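Old desktop towers: tips for swapping or saving the hard drive

I love working on an old tower! There's so much room in there compared with a laptop, and most of it comes apart without any swearing. These are the habits I've picked up at the bench in Gerkcombe.

1. Lay it flat
Shut down, switch off at the wall and pull every lead. Then put the case on its side with the open side up, so nothing is hanging while you work. Touch bare metal on the case before you reach in.

2. Keep the drive in its caddy
A plastic caddy gives you something to hold other than the drive – brilliant if you've got big fingers like mine. Lift it by the edges and go slowly past the cables. Blue plastic is usually a hint that a part is meant to be handled.

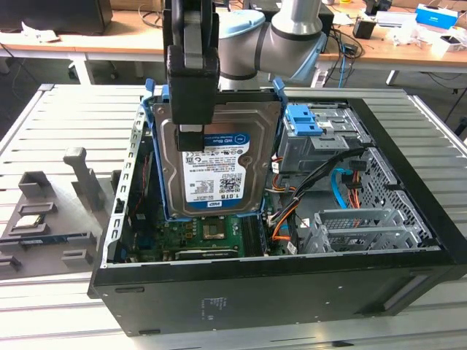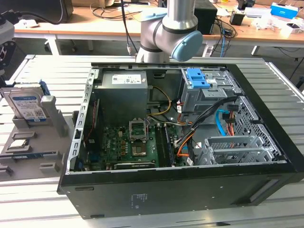
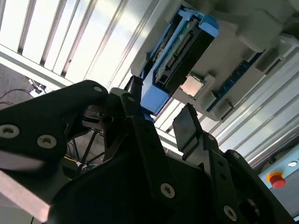
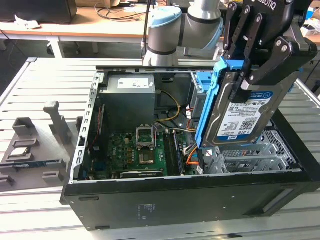
3. Cables before anything else
Data and power leads love to drape themselves right where the drive wants to go. Tuck them to one side first, and take a quick phone snap of which went where (I forgot once, in December, and lost a whole evening to it).

4. Mind an open processor socket
If the metal bracket is up, keep fingers, screws and crumbs well away. The contacts are tiny and they do bend!

5. Label what comes out
Masking tape and a pencil will do. I write the size and the date, and my spares box is now a joy to dig through.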